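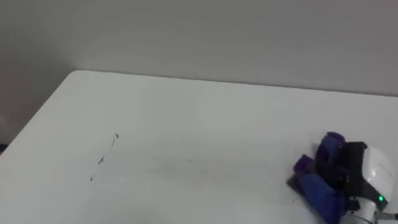

Marks on the left half of the tabletop, plus a few faint scuffs.

White Table Questions, Answered

I'm Ida Lenz, and I write about keeping plain furniture looking decent. My post on matte white tabletops has had 2,143 visits since November, and the same questions keep landing in my inbox, so I've put them all on one page!

Is it a stain or a scuff?
Start with a dry fingertip. If a speck rolls or lifts, it's just a crumb of something and you can sweep it off. If it stays put, try a damp cloth with one drop of dish soap. Pencil usually gives up right there. Ink is stubborn, and a scuff is often a bit of rubber or plastic that got dragged across the top.

Which way should I wipe a line of marks?
Along the line, from one end to the other, turning the cloth as you go. I used to scrub in circles and all I did was make a big gray cloud (my mother-in-law still brings it up).
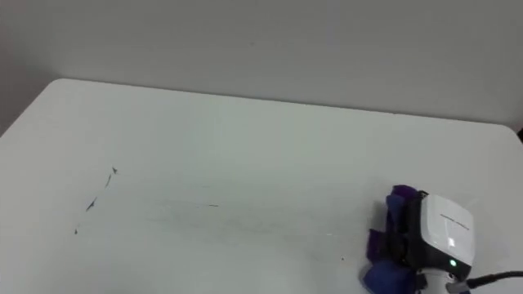
Short, thin marks are easy to miss on an off-white finish, so I get down low and look across the top toward the wall before I put the cloth away. Daylight from the side is best. A flashlight laid flat on the table does fine at night.

Can I use a melamine sponge?
Gently, and not as your first move. It's a very fine abrasive, and on a matte top it can leave a shiny patch that bugs you more than the mark did. Tsion Adugna wrote to me after going at one spot for 11 minutes - the ink went, and the shine is still there.

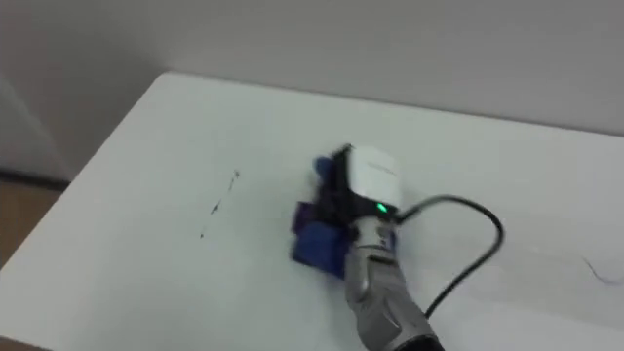
Smooth, matte and white, with the wood floor just past the corner.

What about alcohol?
I keep it for ink. Dab a little on a white cotton cloth, test it somewhere out of sight, wait 60 seconds and check. Then rinse with plain water and dry. Please don't pour it straight on the table!

Does the cloth matter?
More than the cleaner does, if you ask me. Mine are soft microfiber, washed without fabric softener. Wring them out well so you're not dripping everywhere.

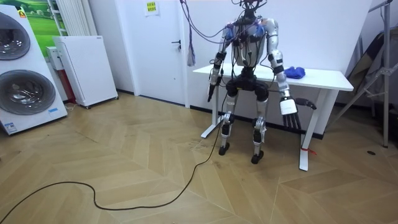 Parquet is the other half of this job. Water sitting in the joints does it no good, so I keep a dry towel handy and wipe up drips right away. Scuffs on the floor get a barely damp cloth, worked with the grain, which on a chevron or herringbone pattern means changing direction all the time. It's slow. Put the radio on.

How often do you do all this?
A quick wipe every evening and a proper look once a week. Got a question I missed? Send it through the contact form and I'll add it to the page.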